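My grandmother kept every jar that ever came into her house, and I used to laugh at her. Now I'm the one with 41 of them under the sink. So let me stick up for people who keep stuff.

We got talked into tidiness, I think. I gave away more than half my kitchen one October, and by Thanksgiving I was at the store buying back the same dull things. A funnel. Twine. A jar for bacon grease!

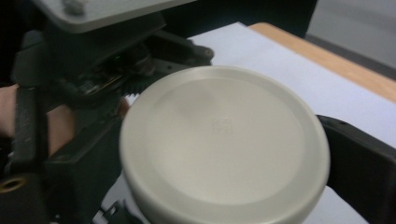

A plain off-white plastic lid.

My friend Latrice Escobedo says I'm just scared of the trash can. Maybe so. But she called me last month hunting for a button, a brown one with four holes, and guess who had it? (I had it in two sizes.) She took both and hasn't said a word about my closets lately.

I'm not talking about piles to the ceiling. That's a sad thing and a different thing. I mean a drawer or two, maybe a shelf in the garage -- the kind of place you can dig through on a rainy afternoon and come up with a hinge.
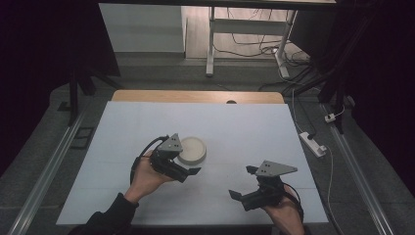
And the stores don't help. They'll happily sell you a set of matching bins to hold less than you owned before, and then the bins need a closet. I'd take my grandmother's cookie tin over any of it. It's dented, it smells like pencils, and I still haven't gotten to the bottom of it.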